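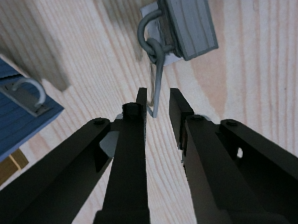

Wrist view, sim replay: hook hanging in the gray block's eye, fingers open on either side of it.

Ticket 841: Gripper misses hook on unlatch task
Cell: Tenard sim, two-finger gripper
Opened by: Hadiza Omoregie
Assigned to: Marlina Govindasamy
Date: November 5, 2025

Reported problem
Arm goes to the hook, closes, leaves without the hook. Logs it as a success. I admire the confidence but would like the hook.

Checked so far
1. Restarted the Mitley controller. Same result, plus I had to wait for it.
2. Confirmed the right staple is being targeted. There is a second, empty one on the blue block to the left, and in August the planner was very fond of it. It's over that now.
3. Compared finger pad offset with the value in Ruppert. Cell file says 2 mm, Ruppert says zero. Neither file has a comment.
4. Viewed the fingers spread wide over the pale board from the other camera setting, to look at the opening by itself. 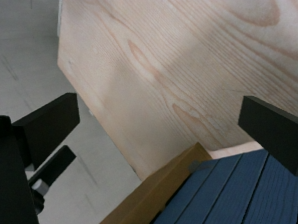
5. Set the offset to 2 mm in both places and reran from seed 213. Hook picked up. Reran with the old value, hook missed. Put it back to 2 mm.

Marlina's notes
The success check only asks whether the fingers got the close command. It never asks if they closed on anything. I've added a contact check, so from now on it will fail out loud.

The offset was dropped when the cell file was copied over from Gruden. Whoever did that copy signed it "MG," so I'll be having a word with myself.

Still to do
Run the full 3,000 episodes overnight with the contact check on.
Lock the offset field in Ruppert.
Hadiza to close the ticket if the morning log looks clean. Leave it open if you see even one miss, and send me the seed.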